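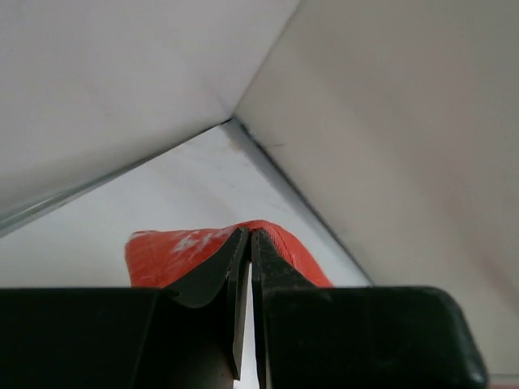
May – laundry and the spare room

Up before 7 and had coffee standing at the counter. The plan was to finish the cloths, which have been sitting since the weekend Benito came over with the dye. I did everything else first. Paid the Teltano bill, 86 dollars, up again. Called Lorente about the shelf bracket and got the machine.

After that I started on the folding. Most of the pile is plain white and goes fast. The red-orange one does not. It has a twill weave and it holds every crease you put in it, and if you pick it up by the middle it rolls around itself and you have to lay it down and start over. The bleached patches came out pale pink in some places and white in others. I like the white parts better. From a few feet away they look like dust and I have tried to brush them off more than once.

Benito wanted to do a second round with stronger bleach. I said no. It is fine the way it is, and the last time he used stronger bleach he put a hole in a good Clidosport shirt and was sorry about it for a month.

I hemmed this one myself. The stitching is small and straight, straighter than I usually manage – I went slow and used the good thread. It took 30 minutes for one side. I did not time the others. 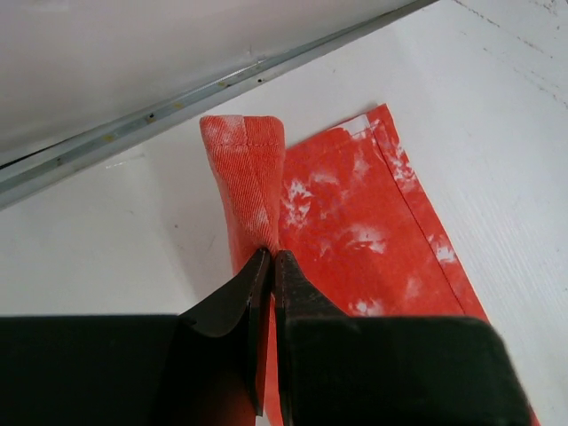
The red-orange cloth on the white table, hem at the top.

Nicanor stopped by at lunch to return the drill. He ate the rest of the soup and told me about the road work in Cevville, where they have one lane open and a man with a sign. He thinks I should fold in thirds and not in half. I tried it his way after he left. Thirds is better for the drawer, but the hem ends up on the inside and I like to see it. Went back to halves.

Put the white ones on the top shelf in the closet and the kitchen towels in the second drawer. The drawer still sticks on the left. I rubbed a candle along the runner and it helped a little. Need to ask Lorente about that too if they ever call.

The red-orange cloth is going to my sister with the box of jars. I still need packing tape and a smaller box, the one I have is too deep and everything slides around in it.

Swept the spare room at 3. Moved the lamp over by the window and then moved it back. Rice and eggs for supper. My shoulder is sore from reaching up to that shelf, so no more closets tomorrow – I will do the jars sitting down.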